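Ollard — Call for participants: household sorting and packing study

Reference period: spring intake. Applications close 8/16/18.

Ollard designs storage furniture and bags for small homes. We are looking for 37 adults to take part in a study of how people sort, shelve and pack mixed household goods. The results will be used to set shelf depths and bag openings for the Ulard range.

What you will do

Each participant attends two sessions at our Stetov site. In the first session you put a set of mixed goods in order on a shelf and a table, using any system you like. In the second you pack part of the same set into soft bags and unpack it again. Sessions are timed, but there is no target time and no pass mark.

Work area and goods:

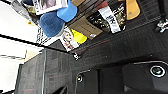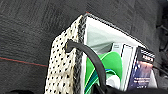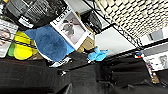 Packing is done with soft bags only. Rigid crates were used in an earlier round and gave results that could not be compared with home use. The bag type is an open tote with a carrying handle, such as the one with black polka dots on a cream-white panel, and it stands on the carpet while you fill it. You may move the bag, kneel beside it or lift it to the table. Staff will note the order in which items go in and any item you take out again. Please do not fold or roll framed prints or printed booklets.

Who can apply

— Age 18 or over.
— Able to bend, kneel and lift light items from floor level to table height.
— Able to attend both sessions, with no more than two weeks between them.
— Not employed in furniture or luggage design.

Left-handed applicants are especially welcome, as they were underrepresented in the April round. Experience with packing, retail or storage work is neither required nor a bar to taking part.

Payment

Participants receive 600 on completion of the first session and a further 1,000 on completion of the second, paid by bank transfer. Travel is not covered. If you withdraw after the first session, you keep the first payment.

How to apply

Send your name, age, dominant hand and the type of home you live in (apartment, house, shared) to Styliani Stamatopoulos, Participant Office, Ollard. Put "Sorting study" in the subject line. Questions on the session procedure or on access to the building go to Thodoris Kalogeropoulos — please state which session you are asking about. Successful applicants will be sent a consent form, which must be signed and returned before a session can be booked.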